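The arm that needs its cables checked

Kirkosberg's test room, September 15, 2026

The technician who looks after the arm at Kirkosberg would like it known that she didn't choose it. She inherited it in July, along with a maintenance log that stopped in the middle of a page and a bag of cable ties.

"The sales sheet called it maintenance free," she says. "I've never met a machine that was. What they mean is you can't get at the parts that wear."

Her job is to keep one arm and one gripper fit for work at one white table. The task is dull on purpose: wooden blocks are set out and the arm picks them up. Management talks about it as if it runs a factory. She talks about it as if it were a used car.

I asked what goes wrong first, expecting to hear about motors or software. She said cables, and didn't stop to think about it.

"Look at the loop by the gripper. Every time the wrist turns, that loop goes with it. Too short and it pulls on the connector. Too long and it hangs down at fingertip height and catches on whatever you're trying to pick up. The manual gives you a nice drawing of a straight arm with no loop at all. I don't know whose arm that is."

Her answer is a slow run through the whole reach before any block goes down, with a hand near the stop button, watching the slack at every joint. She does it twice. If she has to move a tie, she starts again.
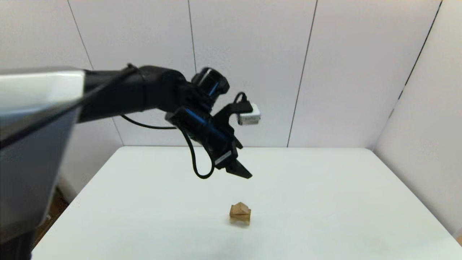 Gough, the firm that supplied the cell, sees it differently, and told me by email that the factory cable routing is suitable for all normal use and that customers who re-tie it do so at their own risk. I read this out to her.

"Normal use," she said. "Ask them what that is. I did. I got a link to the brochure."

She is no kinder about the automatic calibration. The system can report that it knows where the gripper is, and she grants that it usually does. Her complaint is that the report looks the same on a good day and a bad one. On one occasion the offset had drifted 5 mm and the screen still showed a green tick. Five millimetres doesn't sound like much until you try to close two fingers on a small block that's sitting on an angle.

So she keeps her own check. The fingers are opened fully over the table, and she looks through the wrist camera to see whether the tips sit level with each other. Then she tries blocks lying at different angles, well apart, so that a miss on one doesn't shove the other. A block lying square to the gripper proves very little, in her view.

"Anyone can do a demo with a square block," she says. "Hunivmont did one for us. Lovely demo. I asked them to turn the block a bit and they wanted to break for lunch."

The fingers get wiped down and she runs a thumbnail along the slots, looking for grit or a hairline crack. She swaps them as a pair, even when only one is worn – a new finger against an old one, she says, gives you a grip that twists.
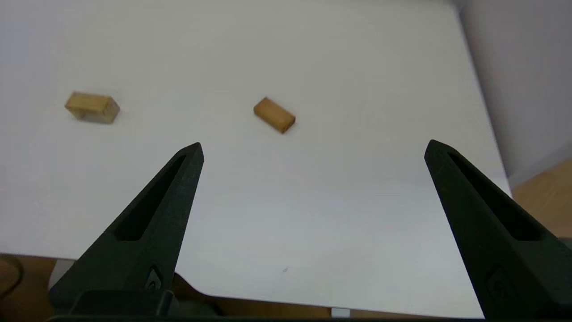 What it costs in hours

The figure in the business case was two hours of upkeep a month. Her log says eight. She has sent both numbers upstairs and has yet to hear which one they prefer.

Would she recommend the set-up to another shop? There's a long pause. Tivton, a smaller outfit, has been asking, and she has told them to budget for a person before they budget for an arm.

"It's a decent machine," she says. "I'm not against it. When it's been looked after it'll pick up blocks all day. I just get tired of hearing that it looks after itself, usually from people who've never had the covers off."

I asked about the predictive maintenance package, which is meant to warn of wear before it causes trouble. She has it switched on. So far it has warned her about a fan, and the fan was fine. The cable she replaced in the same stretch didn't get a mention.

She has kept the old one in a drawer, with the split marked in paint pen, for the next time Gough sends somebody out.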